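Well, the left gripper has been lying to us! All through May it logged itself as fully closed while the plates still had a gap between them, so a good chunk of our cloth folding data is rubbish. I found it on run 1167 (yes, I went back through the lot) and I was oddly thrilled, because a fault you can find is a fault you can fix.

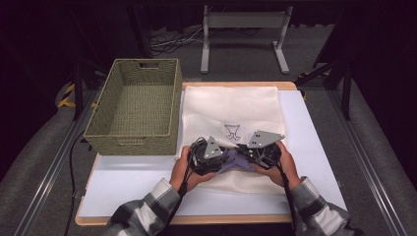
Makis Kourkoulas reckons the encoder is fine and the cable is to blame, tugging at the connector whenever the wrist turns. I love this theory! It would explain why bench tests never caught it. New cables from Dovach are on order, and I'm re-zeroing every 100 runs until they come.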